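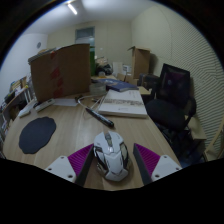 A white and grey mouse on a wood-grain desk, with a thick white book to the right.

About Mornham Desk Services

Mornham Desk Services supplies and maintains shared workstations for offices, libraries and adult learning centers. The company was established by Zoila Huanca and Octavio Espinoza, who had previously managed the reading rooms at Govilow. It now looks after 290 desks at 40 sites.

Our work begins with the desk itself. Each workstation is set out to an agreed plan – mouse, mat, cable and reference books included – and is checked against that plan at every visit. Surfaces are wiped along the grain, and small items such as pens and connectors are returned to their places. Worn mice are replaced from our stockroom in Clornulby, where Napaporn Phromma keeps some 100 in reserve.

Shireen Swanepoel is responsible for training and for our written desk standard, which is revised each July. Clients receive a copy at the start of their agreement and may request changes at any time. Inquiries regarding new sites should be addressed to Hacer Tokgöz, Client Services.

14 shares
0 comments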